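**Kids' bedding, is the pricey stuff worth it or am I paying for the tag?**

**dustruffle_94**
Okay so my youngest is finally out of the toddler bed and into a real single, and I've been down a duvet cover rabbit hole for a week. I had my heart set on one from Plollham because the colors are gorgeous, but it costs more than two of anything else I'm looking at. The listing says 3000 wash-tested hours, whatever that's supposed to mean. Has anyone had one for more than a year? Does the print hold up? I wash bedding a LOT in this house (milk drinker, enough said).

**marzipanfloor**
We've had a Plollham set since January of last year and I love it! The snaps at the bottom are still tight, the print has gone a tiny bit softer but it isn't cracking, and the inside ties keep the duvet from bunching up in one corner. I wash it at warm and line dry when I can. Would buy again, no question.

**kettle_and_crumb**
Gonna disagree. I had the same brand and mine pilled like crazy by the second month, right where the kid's feet go. I went back to cheap Amus covers from the outlet in Zamora and they've outlasted it. They do feel kind of crunchy the first few washes, I'll give you that.

**marzipanfloor**
Huh, were you using the dryer on high? Mine says low on the tag.

**kettle_and_crumb**
Yes I was, and I'm going to keep using it on high, I have three kids and one dryer. Bedding for children should survive a dryer — that's the whole job.

**dustruffle_94**
Ha, okay, that's fair. I'm also a high heat person. Crunchy how, like hotel crunchy or like paper?

**kettle_and_crumb**
Paper for two washes, hotel after that. A cup of vinegar in the rinse helped some.

**oldquiltbrain**
Please look at the fabric and skip the brand wars. If the listing says microfiber it'll be slick and it'll pill. Cotton percale is cooler and tougher, and cotton flannel is cozy but sheds forever. Thread count on kids' stuff is mostly marketing. I sew these from flat sheets for my grandkids, and a plain cheap percale sheet beats half of what's in the stores. French seams on the inside so nothing frays, buttons at the bottom, done in an afternoon.

**dustruffle_94**
I can barely hem pants but I admire you so much.

**snackdrawer261**
Nobody has said this yet so I will — let the kid pick! I bought mine a tasteful gray stripe from Celel, lovely quality, and she flat out refused to sleep under it. She hid it behind the dresser. Cartoon stuff is loud, sure, but a kid who likes her bed goes to bed, and that's worth more to me than the weave.

**oldquiltbrain**
They grow out of characters in a year though. Then you're buying again.

**snackdrawer261**
Then you buy again! A cover isn't a mortgage. And busy prints hide stains so much better than the gray ever did. Look how much is going on with the monsters: 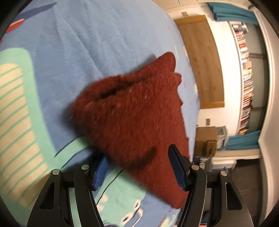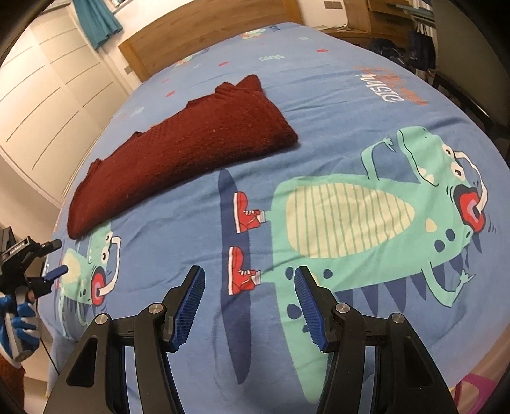 My other tip is to get a spare of whatever they fall in love with, as soon as you know it's the one. The print gets discontinued the minute you need a second, and then you're on resale sites at midnight paying triple for a faded pillowcase.

**kettle_and_crumb**
Seconding the spare. We went through this with a dinosaur set and I'm still bitter.

**marzipanfloor**
I'll third it, but check the size on resale listings! I've been sent a crib cover marked as a single.

**dustruffle_94**
You all are the best. I think I'm going to show him a few and let him choose, then check the fabric before I pay. If it's percale and it has snaps, I'm sold. Does anyone know if Amus does snaps or is it all zippers?

**kettle_and_crumb**
Zippers on the older ones, snaps on the new ones. Get the snaps, the zipper on ours ate a sock.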